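Renting a studio table at Clurkora: frequently asked questions

Reading time: 4 minutes

Print this page | E-mail this page

Updated January 2018

These are the questions members and visitors ask most often about table rentals at the Clurkora shared workshop. If yours is missing, write to Rocío Cortés at the front office.

What is a table rental?

You rent a work table by the month, along with a share of the storage shelves and use of the sinks. The table is yours for the whole month and nobody else will be placed at it. Tables are in two rooms, Arnus on the street side and Caruso at the back. Arnus gets more daylight. Caruso is quieter and costs less.

How large are the rooms?

Arnus is 432 square feet. Caruso is 300 square feet and has a lower ceiling. Easels taller than a person should go in Arnus.

Can I share my table?

Yes, with up to four people on one agreement. Each person signs, and one of you is named as the contact for bills. We don't split the bill.

Can I move my table?

You can turn it or shift it a little, as long as the path to the door stays clear. Ask before you move it to a different wall. The outlets in Caruso are all on one circuit, and we keep heat guns and kettles apart from each other for that reason.

What colors are the rooms, and can I paint my part?

Members may not paint walls, floors or tables. We keep everything plain so that the next person can judge color properly. A strong wall color throws a tint onto paper and canvas, and people have redone whole pieces after getting them home.

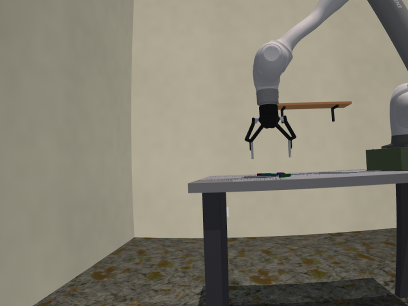 Color judgment is the main reason we turn down requests for bright walls. Pale, quiet surfaces are easier to work against. A cream-beige back wall with a grey table in front of it is about as much contrast as we would want, and the mottled floor is a pattern we like for another reason: small drips don't stand out on it. If you need pure white behind your work, bring a sheet of foam board and lean it at the back of your table.

May I hang things on the wall?

Use the rails. Do not use nails, screws or mounting tape. Poster putty is fine in Arnus but leaves marks on the older plaster in Caruso.

What materials are not allowed?

Spray paint, spray varnish, resin and anything that has to be sanded dry. Oil paint is allowed with odorless thinner. Used rags go in the metal can with the lid, never in the wastebasket. This rule has no exceptions.

Do I need a cover on my table?

If you use oils, ink or dye, yes. We sell Fandeo table covers at the office, or you can bring your own. Newspaper is not enough — ink goes straight through it.

What happens if I stain the tabletop?

Tell us the same day. Most marks come off if we get to them early. If the top has to be refinished, the cost comes out of your deposit.

Can I leave wet work overnight?

Yes, on your own table or on the drying rack. Label it with your name and the date. Unlabeled work is moved to the hall shelf at the end of the month and thrown out in June, when we clear the building for cleaning.

Are there classes?

Natalina Marchetti teaches a beginning watercolor class in Arnus. Table members pay a lower fee. While a class is running, members with tables in Arnus can still work, but please keep music off.

How do I end my rental?

Give notice in writing four weeks ahead. Clear your shelf, wipe the table and return your key to the office. Deposits are sent back by check.

Print this page | E-mail this page

Related pages
Table rental rates and deposit form
Watercolor for beginners: supply list
Rules for the kiln room
How to get a key
Parking and loading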